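Who Keeps the Small Arm Running at Traltstead

Ehsan Gilani does not like the word "autonomous." He looks after a bench arm at Traltstead, a teaching workshop on the upper floor of the Flollton building, and he'd sooner talk about screws.

"People come in and ask what it has learned," he says. "I ask them when they last checked the cable."

I had come with doubts of my own. Cheap arms built from printed parts and hobby servos have been promised as the next big thing for as long as I have been writing about workshops, and most of the ones I've met were sitting on a shelf with a stripped gear. Gilani doesn't argue. His arm has had 33 entries in its repair log so far, and he reads me a few of them without embarrassment. Wrist horn slipped. Wrist horn slipped again. Wire snagged on gripper, arm stopped.

What an hour of setup looks like

The job at Traltstead is simple to describe. The arm reaches into a shallow tray, closes on a pen or a marker and lifts it out. Before any of that, Gilani moves each joint by hand with the power off and listens. Then he powers up, sends the arm to its rest position and checks the fingers against a line on the table.

"If they're off by the width of the line, I stop," he says. "You can fix it in software. Everybody wants to. Then next month you've got three fixes in there and you don't know which one is real."

I ask whether an hour of this, to pick up a marker, strikes him as a bargain. He laughs. "No. It's a terrible way to pick up a marker."

The wiring gets most of his attention. Every lead that crosses a moving joint needs a loop of slack - enough for the full swing, and not so much that it catches on the fingers. He redoes these more often than anything else on the arm, usually late in the afternoon when the bench is free.

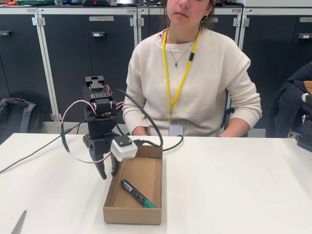 Servos and the 500 question

Gilani swaps the wrist servo every 500 cycles, whether or not it complains. I wanted to know where that number came from. The seller, a small outfit called Gondal, told him 1,000. His own first one quit at 222.

"So I picked something in between," he says. That is hardly science, and I tell him so. He agrees, and says he'll change it when he has a better log.

He is less relaxed about Alley, the control program the workshop uses. It reports a joint as healthy right up until it fails, he says, and he has stopped looking at that screen. He touches the motor case with a finger instead. If it feels hotter than its neighbor, it comes out.

Would he buy the same arm again? He thinks about it for a while. "For teaching, yes. For a job where somebody's waiting on the result, I'd want to see it run through December first."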